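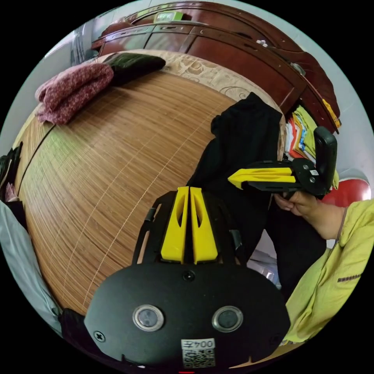 4.2 Labeling and pairing rules

Most of the rules in the Trokivbridge protocol are dull, and the dullest of them have saved us the most work. Rule 6 says that every hand-held gripper carries its own printed label, fixed to the body of the device and never to its case, because cases get swapped and bodies do not. In Figure 3 the nearer gripper has its label on the mounting plate, with the code 004左 printed on it; the character means "left," and it is there so that a tired operator can settle the matter without a debate. The second gripper has a QR label on its black housing. An early draft of the rule allowed handwritten tape. We withdrew that draft in June, after the Treloar site turned in 200 recordings from two devices that were both, according to the tape, the left one.

Figure 3. Two hand-held grippers in a bedroom, with bedding and clothes on the bed.

Rule 7 covers the room. Operators may not tidy it before a session. This was the only rule that met no resistance at any site. The Solero guidelines, which we otherwise follow closely, ask for a cleared surface and even lighting, and we understand the appeal. But a policy that has only met cleared surfaces tends to take a folded blanket badly.

Of the 1,755 sessions audited, 433 broke at least one rule. Label faults were the largest group - mostly codes that had been scanned in the wrong order - and the Plallex checker now rejects these at upload. It does so with a message that several operators have described as rude. We have left the wording as it is.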